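Road & Trail | Long Reads

Two Up to Gornetau

I said yes to the tandem because I thought it was a joke. Aurora Meireles had been sending me listings for old bikes all winter, mostly rusty ones with terrible saddles, and when she sent a steel Brandão tandem with the message "you, me, July?" I wrote back "sure" and went to bed. By breakfast she had put down a deposit.

So that's how I ended up entered in the Gornetau Tandem Randonnée, 139 miles in a day, having never ridden a tandem farther than the end of a beach boardwalk. I've raced time trials, badly. I've done plenty of long days on my own bike. I figured two people on one machine would be like that, but with company and half the work. Ha!

If you haven't done it, let me tell you about the first start. The captain (that's the one in front, Aurora in our case, since she's taller and bossier) stands over the bike and holds it up. The stoker, me, climbs on the back and clips in both feet. Then you have to trust that the person in front is going to push off cleanly and find her other pedal before the whole thing tips into a hedge. We went into the hedge. We went into it again on the second try, the very same spot, and a man walking his dog crossed the street.

What I hadn't understood is that you can't stop pedaling whenever you like. The cranks are joined by a chain, so if Aurora turns her feet, my feet turn. I'm a coaster by nature. I like to freewheel, sit up, look at a cow. On the back of a tandem you look at a cow when the captain feels like it, and the rest of the time you look at her jersey. By the end of our first real ride I knew the washing instructions on the collar of that jersey by heart.

We trained on the Lornari loop, a 40-mile lap with one nasty climb and a long false flat home along the river. Tandems are wonderful on the flat. Two engines, one hole in the wind, and you go flying past people on carbon bikes who look really quite hurt about it. Downhill they're even faster, and you need to have a frank talk about that before the descent and not halfway through it. Uphill is another story. Everything has to be smooth, because if one of you stamps and the other spins, the whole bike squirms underneath you like a fish. We tried standing up together exactly once before the event. I still have the mark on my shin.

Then there was the talking. Good tandem teams talk all the time, but in a sort of shorthand – "bump," "easy," "shift," "coast." Aurora didn't believe in this at first. She'd just hit the pothole and apologize. I took to poking her in the back for each one, and after that she started calling them out a good deal earlier. We also had a disagreement over gearing that lasted most of the spring, and I'm not going to reopen it, except to say that the lower gears went on and she was glad of them by the second checkpoint.
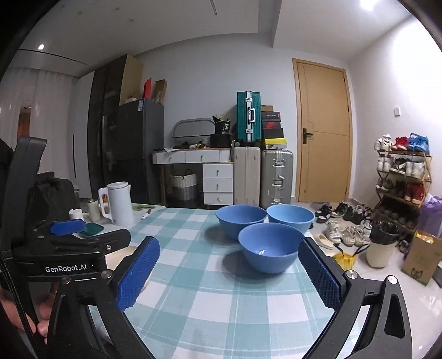
Forget the gears and sort out the cadence, was the advice from Siham Fawzy, who thought we were both pedaling too slowly and told us so in an email I've read more times than I'd like to admit. Solo riders always bring their own rhythm to the bike, the email went on, and then spend months fighting over whose is right, when the answer is nearly always a third one that neither would pick alone. Pick a number you both dislike equally and ride at it for a week.

Well, we did, and I hated it, and so did Aurora, and the bike stopped squirming. Our next lap of Lornari was the first one where I got off at the end without a sore back. I won't pretend we turned into champions, but we could get through a roundabout without shouting.

The randonnée itself starts at 7 in the morning from the square in Gornetau, with the whole field lined up between the fountain and the bakery. I have never seen so many long bikes in one place. There were gorgeous old touring machines with racks and fenders, a couple of recumbents, a father and daughter with a kiddie crank bolted halfway up the frame, and one bright orange race bike from Jilteck that made Aurora go very quiet. Nobody gets a medal for finishing first, by the way. You get a stamp on your card at each checkpoint and a bowl of soup at the end, same as everybody else.

The first 40 miles were the best riding I've ever done. I mean it! The road follows the valley with the wind coming over your shoulder, and we fell in with a group of other tandems and just rolled, swapping turns at the front, everybody yelling nonsense across the road. A tandem pulling into line takes up a lot of room and a lot of faith. I ate 2 cheese rolls with both hands off the bars, which is the great privilege of the stoker, and took pictures of the hills, and rubbed it in.

Then we turned for home into the wind, and there was the climb. It isn't especially steep. It just keeps going around one more bend, with the tar soft at the edges and no shade at all. We lost the group on the lower slopes and didn't say a word to each other for what felt like an hour, apart from "shift." Somewhere near the top my legs simply quit. I didn't tell Aurora. I kept my feet going around and hoped the chain would carry them, and after a bit she said, without turning her head, "I can feel that, you know." I ate a gel and said sorry, and she dropped us down a gear.

She had her own bad patch later, on the long drag past the reservoir, and I got to return the favor. I could feel her fade through the pedals before she'd have noticed it herself, I think. It's a strange thing to know about another person. I've ridden beside friends for years and had no idea they were suffering until they climbed off and lay down on the grass.

We came back into the square with the street lights on. Aurora stopped the bike perfectly, put a foot down, waited for me to unclip – and I forgot, and leaned the wrong way, and down we went in front of the soup tent. There was applause. My elbow's fine now.

The tandem lives in my garage these days because hers is too short for it. She's already asking about next July, and she wants to swap places so she can have a go at the cheese rolls. I've told her I'll think about it once I've learned to get the thing out of the driveway from the front seat.

Get our best rides and stories in your inbox. Enter your email address to sign up for the newsletter. You can unsubscribe at any time.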